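Blog > Outdoors > Gear and clothes

Kids' rain pants, round two

OK so quick one before I have to pick people up. Three of you asked about the rain pants after the April post so here is everything I know, in no order.

We have been through four pairs now. Two kids, one of them hard on knees, the other one just leaves stuff places. The Skarno ones are the pair that lasted. Bib style, stretchy straps, elastic under the boot. My son wore them nearly every day from fall through the end of mud season and the knees held. The seat did not. Small hole, left side, from the slide at school I think, the one with the bolt. I put a patch on it. Ugly patch. Still on.

The Huseck pair was cheaper and I wanted to like it. Softer fabric, quieter when they walk, which if you have ever hiked behind a six year old in rain pants you will understand. But the seams. By week three he had a wet line down the inside of both legs. Bronwyn Katene had the same with her daughter's pair so it's not just mine. She sealed hers with the stuff in the tube and got another couple months out of it. I tried, made a mess, got it on the porch.

Sizing – go up one. Always. You need to get them over snow pants or at least over fleece, and the Skarno runs short in the leg. My daughter is a tall seven and the size for her age stopped above the ankle. Useless in a puddle. 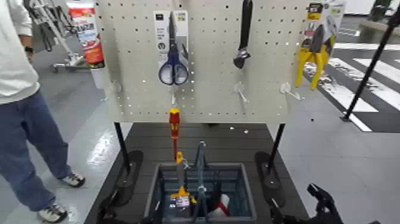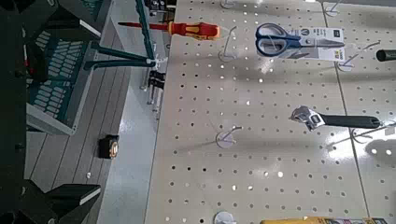
Washing. I did this wrong for a whole year. Hose them off, hang them up, done. Do not put them in the dryer, do not put them near the wood stove (ask me how I know). If they really stink then cold water and a little soap, inside out, and hang by the straps so the legs drain. The feet elastic takes forever to dry so I clip it open with a clothespin.

Buckles break. That is the thing that goes first on every pair, not the fabric. Skarno sends spare ones if you email, took them a while but they came. You can also cut the buckles off a dead pair and swap them over, Tane McPhee showed me how to do it without unpicking the whole strap. You cut the old loop, thread the new buckle, fold and sew a little square with an X in it. By hand is fine. Use the thick thread. I did one in the car.

Lined or not lined? Not lined. I know, it's cold. But lined ones take so long to dry they're still damp in the mornng, and then nobody will put them on, and then you're late. Wool long johns under unlined pants and they were warm enough for sledding. Below freezing and windy we just go to snow pants anyway.

Gloves are a whole other post. Short version, I have given up on waterproof gloves for anyone under eight and just carry 2 extra pairs of the cheap fleece kind in a bread bag.

Color, get something bright. We had navy once and I could not find my own child at the lake. Yellow since then. Also you can see the dirt so you know when to hose.

Oh and write the name on the inside of the bib, not the tag, tags wash blank. Paint pen works. Regular marker was gone by teh second month.

Going to try a secondhand pair for the little one this fall, will report back. If anybody has the Skarno in the next size up and wants to trade, I've got one with a patch on the butt.

Contact | Copyright 2019 | Back to top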